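Grorkia: your questions, my answers

I'm Sem Van Damme and I look after the planner in Grorkia, our simulator toolkit for arm control. These are the things people write in about most, so I've put them in one place.

Do I need a real arm to use it?
No. Most people at Amcombe, me included, work in simulation all day and only book the arm once the controller behaves itself. A decent laptop will do for small rooms.

Where do the rooms come from?
We build them from a parts library called Pridenum. It holds 3359 items at the moment, from door handles to house plants, and you can add your own. Check the collision shape when you do! A lovely mesh with a bad collision shape will give you days of grief (ask me about the teapot).

What does the wrist view show?
Whatever the simulated camera behind the fingers would see, drawn fresh at every step. You can save it, feed it to your own perception code, or just keep it open in a side window while you tune things — I nearly always do.
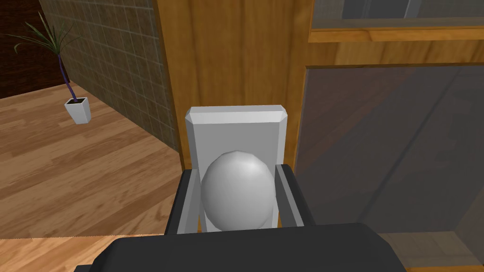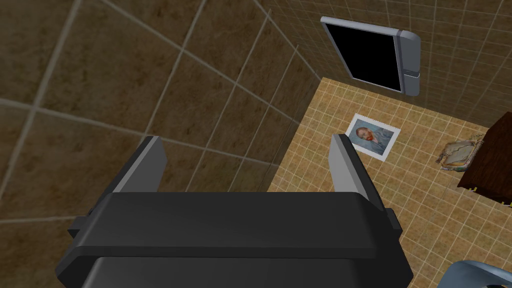 Wrist view in a tiled room: fingers around a white toilet-shaped object in the first, nothing between them in the second.

How does the planner know it's holding something?
It compares the finger gap with the gap you asked for, then looks at the contact forces. If both agree for 40 steps, it marks the object as attached and plans with the bigger shape from then on. You can change that number in the grasp settings. I'd go up before I went down.

My object jitters between the fingers. Help!
Nearly always the time step. Halve it and try again. If that does nothing, look at the friction on the finger pads, and then at the mass — I once spent an afternoon on a chair that weighed as much as a van.

Can I replay a run exactly?
Yes, as long as you keep the seed. Mine is 1137 for everything, out of habit. Version 2 saves it in the log for you; before that you had to write it down yourself.

Does it work with the Van Rooij controller?
It does, through the bridge plugin. Joint limits come across fine. Speed limits don't yet, so set those by hand. I'm hoping to have that sorted by December.

Where do I send bugs?
Straight to me, with the log and the room file attached.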